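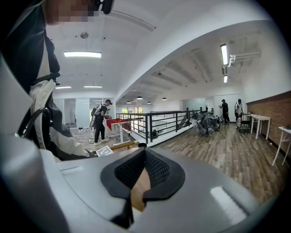
Fig. 1. Tube fittings on the sloping ceiling, a flat panel on the white one, glass partitions behind the red table.

Lighting a shared workroom: notes for session 2

I love teaching with a room like this, with so many kinds of light under one roof! Start with the ceiling and work down. The arched beam splits it in two, and each half needs its own plan. Exposed ribs can throw shadows between them, so where a tube hangs matters as much as how bright it is.

Now the glass. Partitions let one room lend light to the next (lovely on a dull afternoon), but they can bounce glare back at anyone standing at a table. Try a sheet of matt card on the worktop and see how much calmer it feels.

Colour next. A red cloth tints whatever sits on it, so swap to plain white or grey before you judge a paint sample or match thread.

For Thursday: pick a table at home or in the Zudcombe studio. Take one reading at the middle and one at each corner. We aim for 400 lux on the worktop, with no corner more than 50 below the middle. Bring your sketch plan to room 104, in pencil please, fittings marked with a cross.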